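Breakfast thread, because three eggs on a gray plate is my whole personality on a Sunday

1/ Toast gets its own blue plate. I will not be taking questions (ok, maybe one) 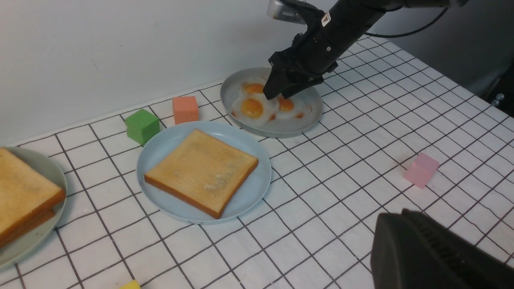
2/ Brigitta Plattner says a stack goes soggy at the bottom. She's right and I still stack!! Blue plate waits its turn
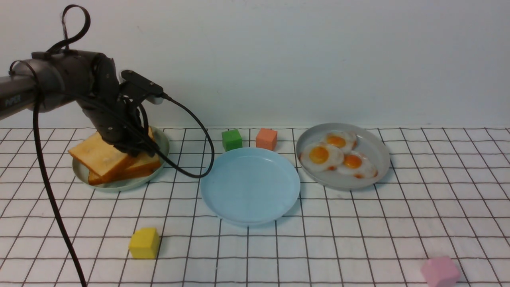 BREAD CHECK

3/ Look before you bite, friends. Gray-green patch plus white fuzz = no

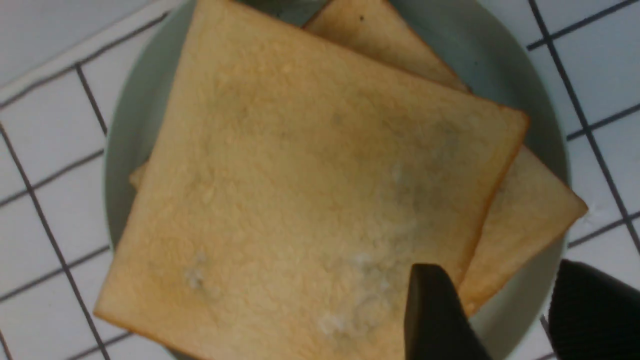 Can I just cut the moldy bit off?
Toss the whole slice, and the ones touching it too. Soft bread lets mold spread where you can't see it.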